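Simulated kitchens help two-armed robot cope with a crooked view

A research group at Eltham has reported a training method that lets a two-armed household robot keep working when its camera is badly out of level. The method, called Volen, was tested entirely in simulation, in computer-rendered kitchens with a counter, everyday items and a good deal of variation in what the robot sees from one run to the next.

Robots that learn from examples tend to expect the world to look the way it did in training. If a camera mount slips or the body leans, the edge of a counter no longer runs the way the software expects, and the arm reaches for the wrong spot. The usual fix is to recalibrate, a slow job that has to be repeated each time something moves.

Volen takes a different route. During training, each run starts with the camera turned by a random amount, and the angle is never given to the software. The program has to work out where its grippers are by comparing them with large, steady features such as the counter and the walls. The same network then controls both arms.

The group trained the system on 3,734 simulated runs spread over 63 kitchen layouts. The layouts differ in wall color, counter material and what is left lying out. In one, a granite-like counter holds a silver toaster and several smaller items, with a red-framed window at the side and framed pictures on the walls.

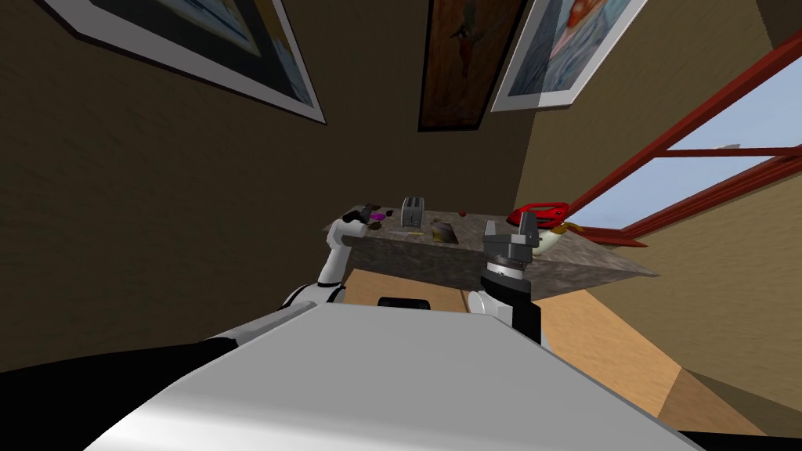
Elínborg Ketilsson said in an email that she would like to see the method tried with worse lighting before anyone draws large conclusions from it. Kitchens at night, she wrote, are where most of these systems fall apart, and a tilted camera is a mild problem by comparison. She added that training without the angle was a sensible choice and that she expected other groups to copy it.

The test set was made up of 331 runs in layouts the software had not met in training. Each run asked the robot to pick up a named item from the counter and hold it clear of the surface until the clock ran out. The group compared Volen with Delacroix, its own earlier controller, which was trained with a level camera only. With a level view, the two did equally well. As the tilt increased, the older controller began to miss the counter edge, and at the steepest settings it often closed its gripper on nothing. Volen slowed down at those settings but completed most of its runs.

Small items remained the hardest. Larger ones gave the software more to go on, and it could usually correct a poor approach on the way in. The window end of the counter caused trouble in some layouts, where the right arm had to be raised in front of the items it was reaching for and blocked part of the view.

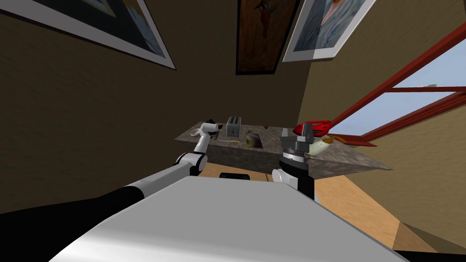
Does the method work on a real robot? The group has not tried it on one yet, and the results so far apply only to simulation.

A first hardware trial is planned for February at Ukska, a test site with a full-size kitchen. It will use 19 household items, none of them taken from the training set, and the camera mount will be loosened by hand between runs. The group intends to release the simulated layouts before the trial starts, along with the settings used for the tilt.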